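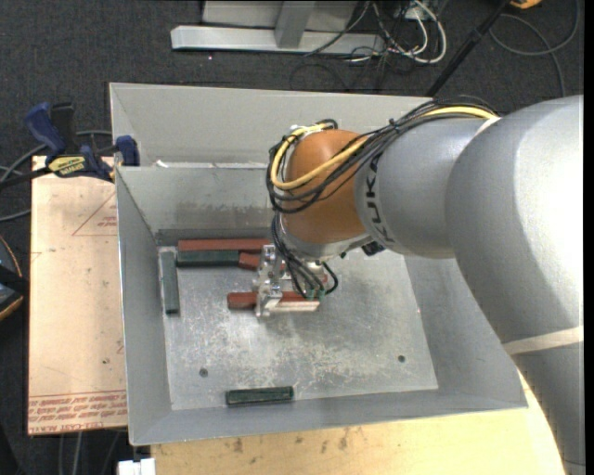

The arm over the bin, with the red and green blocks

Pokavlow Shared Workshop — Bin Picking Build Group
Minutes of the May meeting

Start: 18:30, at the workbench, moved to the kitchen after the demonstration.
Present: seven members of the build group, and two members of the laser cutter group for items 4 and 5.
Apologies: three received.

1. Minutes of the previous meeting

The minutes were accepted with one correction. In item 6 it was written that the air compressor may run until 22:00. The correct time is 21:00, as agreed with the neighbours downstairs. The correction was made by hand in the paper copy also.

2. Actions from the previous meeting

Clamp the bin to the table: done. The bar clamp is now on the left wall of the bin. It was asked whether one clamp is sufficient. See item 4.

New hose for the gripper: done. The hose which was leaking was replaced and the fittings at the tool were tightened.

Write down the wiring of the control cabinet: not done. The member responsible has made a drawing on paper but it is not yet readable for others. Carried over.

Ask Damasceno for a price for a second set of finger plates: done, see item 6.

Label the emergency stop circuit: half done. The button at the door has a label, the one at the table has not.

3. Report on the picking tests

The group made 276 pick attempts since the last meeting, over five evenings. Of these, 246 ended with the block lifted and put down outside the bin. The remaining 30 were failures and were discussed one by one as far as the log allowed.

The failures are of three kinds. The most frequent one is a block which lies against a wall of the bin. The gripper comes down, the planner finds that the wrist would be too near to the wall, and it stops. The walls of this bin are sloping, and our model in the software still has straight walls from the old plastic box. It was agreed that this must be corrected before any other change to the planner.

The second kind is two blocks touching each other side by side. The camera program takes them for one wide block and chooses a point between them. This happens more with two blocks of the same colour, but it was seen also with a red and a green one. A member proposed to give a small push first, to separate them. Others thought that it is better to improve the detection. Both will be tried, the push first since it is only a few lines of code.

The third kind is losing the block during the lift. It happened four times. No clear reason was found. The rubber on the fingers is worn and will be changed before we look for a more complicated explanation.

It was noted that the floor of the bin is bare metal and has many scratches. One member wishes to paint it matt black. Another member was against, because the dark green blocks would then be difficult to separate from the floor. A matt light grey was accepted as a compromise, but only after a test with a sheet of paper laid in the bin. No paint is to be bought before this test.

4. Bench and fixing of the bin

The question of the single clamp was discussed again. During one test the gripper touched the bin at low speed and the bin turned a little on the table. After this all the taught positions had to be checked again, which took a full evening.

Proposals were:
— a second clamp on the opposite wall;
— screwing the bin down to the table;
— two wooden stops on the table, so that the bin can be taken out and put back in the same place.

The second clamp was refused, as it would stand in the way of the forearm. Screwing down was refused because the sheet metal group wants the bin back one day. The wooden stops were agreed by five votes against two. The existing clamp stays.

The laser cutter group asked about the sheet of acrylic which lies beside the bin. It is the one with red print, and they would like to have it for their own work. It was explained that it is reserved for the guard at the left side of the bench. The group agreed that if it is not cut before the next meeting, it goes to the laser cutter group without further discussion.

5. Cables and the floor

There was a long discussion about the cables. Several cables lie loose on the carpet behind the bench, and white and black ones are tangled together near the base bar. A visitor from the other group said, quite rightly, that somebody will fall there. It was agreed:
— the cables which cross the walking path are to be put in a floor channel;
— cables without a known use are to be marked with tape, and removed after the next meeting if no member claims them;
— the cables and hoses on the arm itself must not be touched by anyone who has not done the arm introduction.

On the last point, there was a concern about the loop of cable in front of the wrist. When axis six is turned far to one side, the yellow cable becomes tight. The turning range in the program will be limited until a better holder is made. The member who wrote the program has accepted this, though it makes some picks slower.

6. Money

The group has 500 euros from the workshop for this half year. The price from Damasceno for the finger plates is 60 euros for one set, including postage. This was found acceptable and one set will be ordered. It was asked if we could mill the plates ourselves. We can, but the milling machine is occupied by another project until summer.

Skiltance has offered a used light curtain at no cost, if we collect it. Two members will go with a car. It must be tested before it is connected to anything, and it does not replace the rule in item 7.

The wood for the stops and the floor channel will be paid from the same money. Receipts go in the blue folder, please, and not in the drawer.

7. Safety rule

The present rule was repeated. In automatic mode, no hands in the bin and nobody inside the taped line. Blocks are to be put back only when the drives are off. Twice in the last weeks the bin was refilled between two cycles with the drives on. The group takes this seriously. A member who does it again will lose the key for one month. This was agreed without votes against.

8. Software

The log script will be moved to the old Unix machine under the stairs, because the laptop goes to sleep in long tests and the last part of the log is missing. The log should also record the colour of the block, and if it was near to a wall. At present we must remember this, and the memories do not agree.

The naming of the files was discussed shortly. It was not concluded.

9. Other matters

The open evening in June: the group will show the arm picking at reduced speed, with the visitors behind the tape. Somebody must be at the emergency stop the whole time. A list for this duty hangs on the kitchen door.

The vacuum cleaner is again full.

10. Actions

— Correct the wall shape of the bin in the planner model: software pair
— Change the finger rubber: tool pair
— Paper test for the colour of the bin floor: software pair
— Make and mount the wooden stops: bench pair
— Cut the acrylic or give it away: bench pair
— Floor channel and marking of cables: all, at the next cleaning evening
— Limit for axis six: author of the program
— Order finger plates: tool pair
— Collect the light curtain: the two members with the car
— Wiring drawing, readable version: carried over
— Label for the emergency stop at the table: before the next test

The meeting was closed at 20:50. The next one is in June, before the open evening, at the same hour.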